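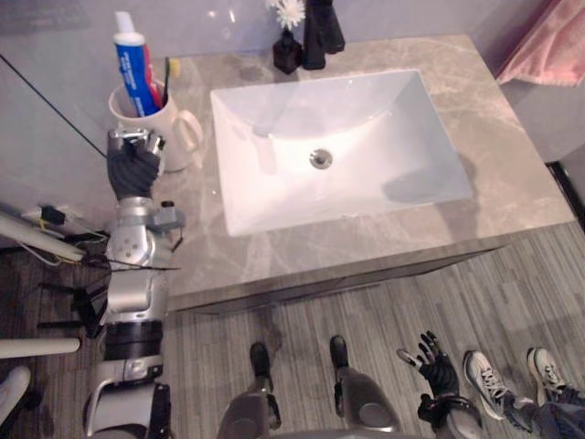 "Closer," said Silviu Avram. "You're hovering."

Dean Mellor was not hovering. He had his right arm hanging loose, as told, and his left held out over nothing, with the fingers curled round a mug he couldn't feel. On the screen the black hand had got hold of the mug by the sink. The toothpaste stood.

"What's it want with a mug?"

"It doesn't want anything. It's learning to tidy."

"I'm tidying," said Dean. "It's just coming along."

He had done twenty-six years at the Datton depot before Laxdal bought it, and he knew what it looked like when someone took credit for a shift. Laxdal called this one teaching. You put the gloves on, you picked something up, you put it down, and somewhere in Fekport a machine was supposed to think it over. After 107 goes at the bathroom Dean had asked whether it could do the mug by itself yet. Silviu had said that wasn't how you should look at it.

"How should I look at it?"

"As a curve."

They stopped for tea. Silviu ate standing up, scrolling. He was a decent lad and he believed every word, and that was what bothered Dean. The men who had come round Ovwood in December with the leaflets hadn't believed any of it. You knew where you were with them.

"Table next," Silviu said. "The gripper, so it's the handles this time. Pick up the blue one."

Dean took the handles. They were easier than the gloves, he'd admit that. You squeezed and the thing squeezed. He brought it down over the table, past the brush, and shut it.
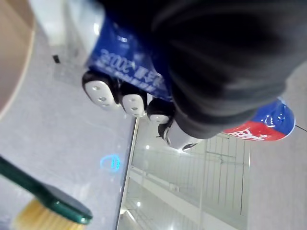

The blue one, with its four wheels, in the grip.

"Lovely," said Silviu. "Hold it there."

Dean held it. His daughter's boy had gone through a stage of gripping everything like that, spoons, the cat, and he hadn't needed showing more than 9 times. Less, if it was a biscuit.

"What happens if I do it wrong?"

"We throw that one out."

"And if I do it wrong and you don't notice?"

Silviu looked up from his phone. "Then it learns that, I suppose."

Dean thought about this. He gave the handle a small, pointless twist to the left before he let go – the sort of thing a man might do out of habit.

"Again?" he said.

"Again," said Silviu, and wrote something down.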